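4. Comparing Grippers on the Two-Arm Bench

This section covers the bench layout, the bracket pick test and the reach check for the Kenton parallel-jaw gripper and the Masix adapter. Complete Section 3 (power and network) before starting.

4.1 Laying out the bench

1. Put the open cardboard tray on the bench, between the two arm positions and close to the wall side.
2. Place the parts case to the right of the tray with its lid latched.
3. Coil spare cable on the left. Leave a clear strip of table between the coil and the tray.
4. Check that the tray is empty before you zero the part counter.

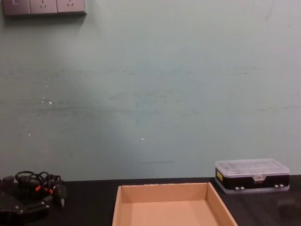
Ilham Yeoh, commenting on the first draft, asked for the tray to be taped down, as a light tray can creep over a long run and spoil the taught positions. Tape is allowed. Apply it to the outside of the tray only.

Note: A dark, matte table surface is preferred. Glossy surfaces can upset the Lau camera's edge detection.

4.2 Bracket pick test

The test part is a metal angle bracket with a slotted face. It is harder to grip than a plain block – the side gussets limit where the jaws can close.

1. Start the controller in manual mode and set jaw speed to 300.
2. Bring the arms in from opposite sides, grippers facing inward.
3. Place the brackets singly in the tray. A bracket may also be set on the table in front of the tray as a second pick position.
4. Run program 404 for the right arm, then repeat for the left arm.
5. Log each pick as held, slipped or missed.

Caution: Keep hands off the table while either arm is enabled. Route the gripper cables so that no loop can catch on a bracket. 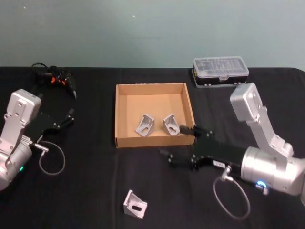

On the Forumitz board one reader disagreed with the order of step 4: run the left arm first if its jaws are newer, or you will be comparing wear instead of design. Either order is accepted, provided it is written in the log.

A full comparison is 2,000 cycles per gripper. The Kenton reference run was stopped at 1,223 cycles for a jaw pad change and then resumed; log such stops the same way.

4.3 Reach check over the tray

1. Remove all brackets from the tray.
2. Jog the right gripper left across the tray at low speed, jaws above the tray walls.
3. Lower in small steps until the finger plate is below the top edge of the wall.
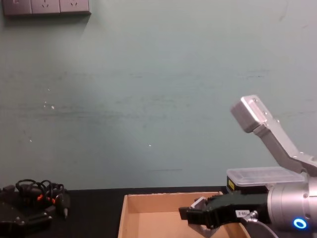

4. Record the joint values and raise the gripper straight up before moving sideways.
5. Repeat with the second gripper. If its lowest safe position differs, teach a separate approach point – do not average the two.

Bench Setup Guide, rev. May 2025 | Contact support | Back to top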